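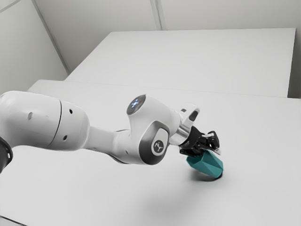

My first winter of learning to skate at 52

I'd meant to write this in January, when it was all fresh and my tailbone still had opinions, but here we are and the rink closes for the season soon, so I'm getting it down before I forget what it was like to be truly terrible at something. (I've moved up to merely bad. I'm very proud of it.)

Some of you know I grew up watching skating on my grandmother's couch. She liked the figure skaters, the music and the sparkle, and I liked the ones in the tight suits who went around and around with one arm tucked behind their backs. I never once thought of doing it myself. We lived three hours from the nearest indoor ice, and by the time I moved somewhere with a rink I was a grown woman with a job and a bad knee and two kids who wanted to play soccer. So I watched it every four years like everybody else, and cried at the medal ceremonies, and that was that.

Then last fall there was a flyer up at the rink where I'd gone to drop off my niece for a birthday party. Adult Learn to Speedskate, no experience needed, loaner skates available. I read it twice. I took a picture of it with my phone, which I do with a lot of flyers, and usually that's the end of it. But I kept looking at it. I looked at it in line at the grocery store. Finally my husband said, "Are you going to sign up or are you going to frame it?" and I signed up that night in my bathrobe.

There were 13 of us at the first session. I'd worried I would be the oldest, and I wasn't, there was a retired mail carrier named Walt who has me beat by a good long way and who is faster than I am, too. We had a couple of ex-hockey players who could already skate beautifully and were furious to find out that the long blades made them wobble like everyone else. We had a college student who'd been a roller skater. And there was me, holding on to the boards with both hands and smiling at everybody as if I were just resting.

Our coach is Mbali Swanepoel, and I could write a whole post about her. She skated in college and still races masters, and she has the calmest voice I've ever heard on a person who is watching somebody fall down. She never says "careful." She says "lower." That's her answer to pretty much everything. You're wobbling? Lower. You're scared of the turn? Lower. Your back hurts? Well, bend your knees more, and get lower. I heard it in my sleep the first month. I caught myself doing it at the kitchen sink, sitting down into my hips while I rinsed the lettuce.

The thing I hadn't understood from all those years on the couch is how much of it is sitting. On television it looks like running, or flying. When you try it, you're in a kind of chair that isn't there, and you stay in the chair, and you push out to the side, and you stay in the chair some more. My thighs shook so hard after the first lesson that I had to sit in the car a while before I trusted myself with the brake pedal. I ate a granola bar out of the glove compartment that may have been there since the kids were in high school.

Crossovers took me until the middle of the winter. If you haven't tried one, it's when you lift your outside foot over your inside foot in the turn and set it down again, all while leaning toward the ice, and every sensible part of your body is telling you to please not do that. Mbali had us walk them first, sideways, down the rubber mats in the hallway, holding on to each other's sleeves. Then on the ice at a crawl. Then a tiny bit quicker. I'd do the lift, lose my nerve, and put my foot right back where it came from. I did that for weeks! And one evening I was thinking about whether I'd left the crockpot on low or high, and my foot just went over. I yelled so loud that Walt turned around and ran into the pads.

(He was fine. The crockpot was on low.)

A few people have asked me about gear, so let me say what I know, and please keep in mind that what I know would fit on an index card. I used the loaners for the first two months and I'd tell anybody to do the same. They smell, they've been worn by half the county, and they're perfectly good for learning. When I finally bought my own I went with a used pair of Arkovs from a woman in our group who was sizing down. New, that model goes for $699, and I could not look my checkbook in the eye over that. Hers were in lovely shape and she threw in the blade guards. My helmet is a Cimeo, bright yellow, and I bought it because it was bright yellow. Cut-resistant gloves you do need from the very beginning, as your hand goes down to the ice in the turns and there are other people's blades around. Neck guard too. Don't skip that one, even if it makes you feel like a turtle.

I also have a skinsuit now. I know. I swore I wouldn't. I held out in leggings and an old sweatshirt until there was a club order in for Chiriac suits with a discount, and everyone was doing it, and I am apparently still fourteen years old. It took me ten minutes to get into it the first time and longer to get out. My daughter laughed until she had to lie down on the hall floor. But you know, once I was on the ice I forgot about it, and nothing flapped, and I could feel where my back was. I'd do it again.

So, the race. Our club hosts a little meet at the end of every season, the Vorkard Cup, and it's mostly kids, and they're adorable and terrifying. There's a novice adult heat. I'd told everyone I was only going to help with the snack table. Then Mbali walked by with her clipboard, and looked at me, and wrote something down, and kept walking.

I drew number 25. My husband pinned it on me crooked. There were four of us at the line, and I remember the ice looking much bigger than it does at practice, and my mouth being so dry I couldn't swallow. The gun (it's a little electronic beep, nothing dramatic) went off and I just stood there for a second as if it were somebody else's beep. Then I went. I did every crossover. I touched down in turn 2 and got back up out of it, and I heard my niece screaming my name, the same niece from the birthday party, and I came in third.

Third out of four, I should say. The fourth gentleman fell and slid most of the way into the penalty box, and he got up laughing, and I hugged him afterward though I don't think we'd ever spoken. They gave us all ribbons. Mine is on the refrigerator, under the magnet from the dentist, right where the kids' things used to go.

I called my mother after and told her, and she was quiet for a bit, and then she said Grandma would've wanted to know why I wasn't wearing any sparkle. She's right, she would have. I've been looking at rhinestones for the helmet.

We have three more practices and then the ice comes out until fall. Walt has talked a bunch of us into inline skating over the summer on the bike path behind the library, on Saturdays or whenever the weather lets us, and I've said yes before thinking very hard about hills. If you live nearby and you've got a helmet, come along. We go slow, and we stop for donuts at the halfway point.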